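Section 4: Installing the Battery Cabinet

Revised Thursday, January 9, 2020

The Todmont 16 battery cabinet supplies backup power to a Norkotus rack UPS. Install the UPS and confirm that it runs on utility power before you start this section.

Caution: Each battery tray weighs 53 pounds. Two people are required to lift a tray above waist height.

Before you begin

Check that the floor is level and rated for the loaded cabinet. Leave the front and rear doors clear so that they open fully. Remove rings and watches.

Positioning the cabinet

1. Roll the cabinet into place beside the UPS rack.
2. Lower the four leveling feet until the casters no longer carry weight.
3. Bolt the cabinet to the adjoining rack with the joining brackets from the accessory bag.
4. Connect the ground wire to the stud marked GND at the bottom rear.

Note: If the adjoining rack is a Fesier model, use the long brackets. The short ones do not reach the frame holes.

Loading the trays

5. Set the cabinet breaker to OFF.
6. Slide the first tray into the lowest position until the latch clicks.
7. Load the remaining trays from the bottom up.
8. Plug in each tray connector. Do not force a connector that will not seat; remove it and check the keying.

Leave the DC cable disconnected at the UPS end until every tray is latched and plugged in. 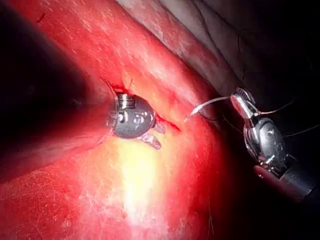
Can the cabinet be left partly loaded?
Only if the trays are installed in complete strings. A partial string will not charge, and the UPS will report a battery fault.

Connecting to the UPS

9. Route the DC cable through the side opening and secure it with the strap.
10. Push the plug into the UPS battery port and turn the collar clockwise to lock it.
11. Set the cabinet breaker to ON.
12. On the UPS display, open Setup, then Battery, and enter the number of strings.
13. Let the batteries charge until the display reads 100 percent before running a self-test.

Warning: Battery voltage is present at the tray connectors even when the breaker is OFF.

Record the installation date on the label inside the front door. For replacement trays, see Section 7.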